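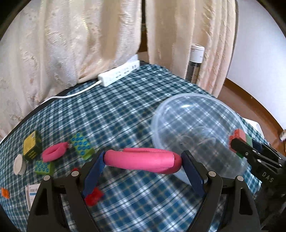

Item 2: pink foam tube held between the finger pads, plaid cloth.

Woreck project meeting, 22 August 2018
2 min read

Chair: Elaine Pimentel. Minutes of the last meeting agreed.

1. Recording. The hand-held gripper set now stands at 900 demonstrations. Jolholm will send theirs in September.

2. Soft objects. The policy trained on 200 foam demonstrations still closes too far - it does better on toy bricks. Elaine asked for finger width to be logged at every step. Agreed.

3. Tablecloth. Patterned and plain cloths to be scored separately. Dumlao to rerun the plain set first.

4. Any other business. None.

Related items
Woreck: notes on finger pad wear
Tustanthorpe site visit
Jolholm data format, second draft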